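### 4.2 Do written collection rules change what gets recorded?

Most published guidance for hand-held gripper collection reads as if the rules enforce themselves. The Nandeck protocol, which we followed at both sites, has 26 rules. Operators must clear the area of personal items, begin each episode with the fingers open, keep both pads in view, and discard any episode in which the grasp point was hidden at contact. We had doubts about how many of these survive a working day in a furnished home, and the results did little to remove them.

Operators at Benville and Marchal recorded some 3,000 episodes of bedroom tidying between them. Two of the authors then reviewed 600 of these against the protocol without seeing the operators' own checklists. The checklists reported near-perfect compliance. The reviewers did not agree with the checklists, and on several rules they did not agree with each other.

The open-finger rule gave little trouble. It is easy to follow and easy to check. The rule on hidden grasp points was another matter. Soft items fold over themselves, and a pad can be under cloth before the operator has decided where to grip. Read strictly, the rule would throw out a large share of the garment episodes, which are the ones a folding policy most needs. Read loosely, it excludes nothing. Operators at Benville took the first reading for a while and then drifted to the second, with no note in the log.

The background rule fared worse. "Clear the area" has no stated boundary, so one operator may stop at the edge of the mattress and another at the walls. Figure 3 shows a case on which our reviewers split. The sheet around the garment is mostly free, but blankets lie just behind it and household things remain further back, including a plush toy near the window. One reviewer passed the episode and the other failed it, and both could quote the protocol in support.

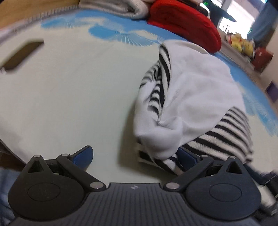
**Figure 3.** Open gripper at a striped garment on a bed. The right pad is partly under the lower edge of the fabric; the left pad rests on the sheet.

We do not conclude that the episode is bad data. A policy meant for homes will meet blankets and toys. Our complaint is with a standard that cannot say whether the episode is allowed, and with papers that cite such a standard as evidence of quality. Until the wording is tightened - the Jestine draft makes a start, but keeps the same phrase on clearing - we would ask authors to report reviewer agreement for each rule and to treat operator checklists as a record of intent.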